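Fur in the finger joints, and how I got it out

My gripper quit on me in July, right in the middle of a fluffy job, and the fix cost me a whole evening that I could have spent on the porch. So I'm writing it all down for anybody else who handles fake fur, shaggy throws or bath mats with a pair of motorized fingers.

First the symptom. The fingers closed fine on the first few picks, then they got slow, then one of them stopped short and the motor started to hum. If you hear that hum, let go of the trigger and cut the power! I kept squeezing (I know, I know) and cooked a cable connector. The replacement came from a little parts place in Surkville called Flerkgate, and they were nice about it, but I had to buy the whole harness.

What had happened is that long fibers had crept past the pads and wound themselves around a pivot. Long pile does this much worse than terry cloth or felt. One strand gets in, the joint turns, and the strand pulls in its friends until you have a tight little doughnut of fuzz sitting right where the link needs to swing.

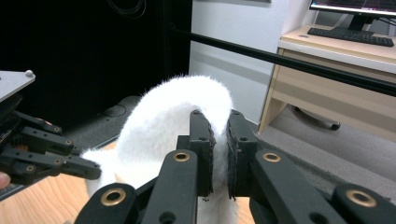 So, power off, plug out, and wait a minute before you put your fingers anywhere near the linkage. Mine can still twitch when the board shuts down, and a pinch from those arms leaves a blood blister. Tie your hair back too. If it can wind up fur it can wind up you.

Now get a seam ripper, the cheap kind with the red ball on the tip. Slide it under the wrap and cut straight across in two places, then pull the pieces out with pointy tweezers. Don't yank on the loose end, it only gets tighter. A crochet hook works for the deep bits (I use my smallest steel one). Whatever you do, skip the lighter. I've seen people suggest singeing the fuzz off and all you get is melted plastic glued to your joint.

Once it's clear, move the fingers by hand, all the way open and all the way shut. They should feel the same from one end to the other. A gritty spot means there's still some in there.

Wipe the bushings with a dry cotton swab. I used to put a drop of oil on mine, and that was a big mistake with fur around, it made a gray paste that took me longer to dig out than the fibers did.

Pads next. Fuzzy pads grip fur nicely but they fray, and the frayed bits go the same way as everything else. I trim mine with nail scissors and rub the faces with 400 grit paper, very lightly. The 800 did nothing for me.

And shake your fabric out first! A good hard shake outdoors, then a pass with the lint roller along any cut edge. My old Zarholm roller still does the job.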